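Robotics elective, Wellivdale kitchen bay
Notebook, May, afternoon session
R. Pettigrew

Group wants to freeze the arm settings before the inter-school round. I'm not convinced we have anything worth freezing. The log has 168 attempts under the Toton branch and Booker's summary calls the reach "reliable". Asked him what he counted as a success. Anything where the gripper closed near the target, apparently. That isn't a success, that's the gripper closing.

Other gripes, so they're written down somewhere:

- Speed limit was changed between sets and no one noted when. I found 917 in the config, the sheet on the wall says 2812. Different units, maybe. Maybe not.
- Mahmoud planner vs Damen planner: the comparison has the Damen runs all done by one student. Doesn't tell me much about the planners.
- Cable slack on the arm worries me more than the software does.

Arm by the cooktop and bowl, then two from the gripper's own camera. 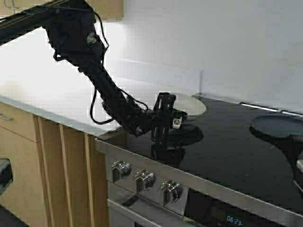
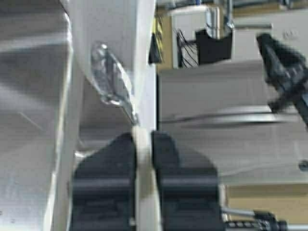
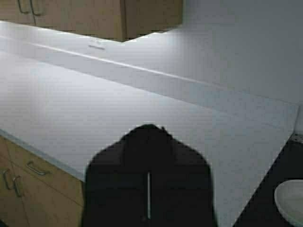
Booker Van Dusen says the learned policy "knows" the kitchen now. I'd like to see it after someone shifts the base over by a hand's width. If it still gets to where it's going I'll buy the doughnuts and cross out this paragraph.

Proposed for next time: 20 attempts per planner, operators swapped halfway, success means object lifted and set down again, judged by a person who isn't driving. Write the start position on the sheet BEFORE the run. Grey tape for the base marks, the blue stuff lifts off.

Still need the spare finger pads and somebody to own the config file. Booker to reply under this entry if he disagrees, in pen please.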